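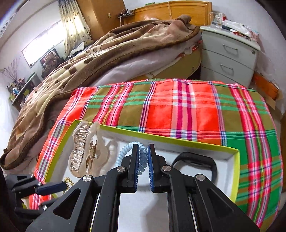 Sort small accessories before you fit the Plarnutley drawer insert, and keep chains away from anything with teeth or coils. A shallow box with a white lining makes this easier: a thin gold bracelet shows up well against it, even next to a big claw clip and a spiral hair tie. Work on a bed or table with a cloth spread out.

1. Empty the old drawer into the box, a few pieces at a time.
2. Fasten each bracelet and lay it flat in one of the 2 narrow trays.
3. Close claw clips and place them on their sides in the deep tray.
4. Put spiral hair ties in last. Do not stretch them over the dividers.

Note – the insert holds up to 400 g.

Caution: Do not lift the insert out while it is full.

Filed under: Home Storage > Set-Up Guides
2 comments | 721 shares

Related
Grornby shelf risers: fitting guide
Cleaning Pruvost tray liners
Timanport hooks: parts list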